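Normas de mesa para teleoperación, versión revisada

Escribí la primera hoja de normas para nuestra celda de manipulación en una tarde y se notaba. Decía cosas como "mantener la mesa ordenada" y "cuidar los cables". Ninguna de las dos se puede comprobar. Con Su-bin Bang la hemos rehecho entera, y dejo aquí la parte que afecta a la mesa de cocina, que es la que más usamos en el proyecto Ulley.

Criterio general: una norma entra en la hoja si dos operadores distintos, mirando la misma mesa, responden lo mismo a la pregunta de si se cumple. Lo demás va a un documento aparte de recomendaciones que cada uno lee cuando quiere.

1. Disposición inicial

Los objetos se colocan con la lista del episodio delante. El horno va siempre a la derecha, con el tirador hacia el brazo, y no se mueve entre episodios. Los puntos oscuros del tablero se usan como referencia visual y no se tapan al preparar la mesa. Vasos y botellas pueden empezar tumbados si la lista lo pide; en ese caso se anota hacia dónde apunta la boca o el tapón.
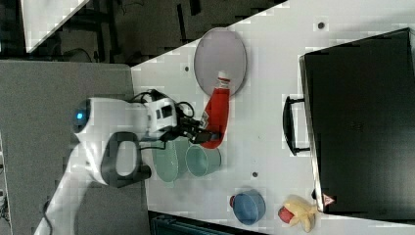
La versión antigua permitía recolocar un objeto con la mano a mitad de episodio si había rodado fuera de alcance. Eso se ha eliminado. Si un objeto sale de la zona útil, el episodio se cierra, se etiqueta como incompleto y se empieza otro. Verna Pettigrew defendía conservar la excepción para los objetos pequeños, y su argumento tenía peso: se pierden más episodios. Pero una mano que aparece en medio de los datos cuesta más de filtrar después que un episodio descartado.

2. Velocidad y zona de manos

El límite de velocidad de la herramienta queda en 300 mm/s en toda la mesa y en 50 mm/s durante la aproximación final a un objeto. Son valores nuestros, fijados en la configuración del controlador; no sustituyen a la evaluación de riesgos de la celda, que sigue siendo un documento independiente. Con el brazo habilitado no entra ninguna mano a menos de 500 mm del borde del tablero. Para cambiar objetos se deshabilita el brazo, se comprueba el estado en la consola y se dice en voz alta.

La distancia se mide desde el borde y no desde el brazo. Medirla desde el brazo obliga a estimar una posición que cambia continuamente, y en la práctica cada operador la estimaba a su manera.

3. Cables

El cable de la muñeca necesita holgura para girar, y esa holgura acaba pasando por encima de lo que haya en la mesa. La norma fija dos comprobaciones antes de cada sesión: giro completo de la muñeca en ambos sentidos sin que el cable se tense, y pasada lenta sobre el plato y el horno sin que el bucle enganche nada. Si engancha, se corrige la sujeción. No se corrige moviendo el plato. 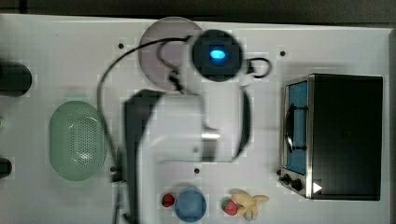
4. Agarre de objetos blandos

Buena parte del juego de cocina es de tela o se deforma al apretarlo. Con estos objetos la apertura de los dedos dice poco sobre la calidad del agarre, porque el relleno cede y la pinza sigue cerrando. Hemos puesto tres reglas:

- Fuerza de cierre al nivel bajo del perfil Prulberg, salvo indicación en la lista.
- Agarre por el cuerpo del objeto, nunca por una costura suelta o una etiqueta despegada.
- Revisión de costuras cada 100 episodios. El objeto que muestre relleno se retira y se sustituye por otro del mismo modelo, con anotación en el registro.

La cámara de muñeca es la referencia para validar el agarre. Deben verse los dos dedos y la zona de contacto; si el propio objeto oculta uno de ellos, el episodio se marca para revisión.
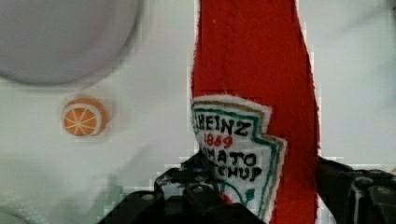 Bote de kétchup de tela entre los dos dedos de la pinza, con la etiqueta bordada de cara a la cámara.

Queda pendiente la parte del registro. Ahora mismo las incidencias se apuntan en texto libre y hay cuatro maneras de escribir "objeto caído". Su-bin está preparando una lista cerrada de códigos y la probaremos en diciembre, primero en esta mesa y luego en la celda Kincaid, donde el montaje es distinto y supongo que la sección de cables habrá que escribirla otra vez.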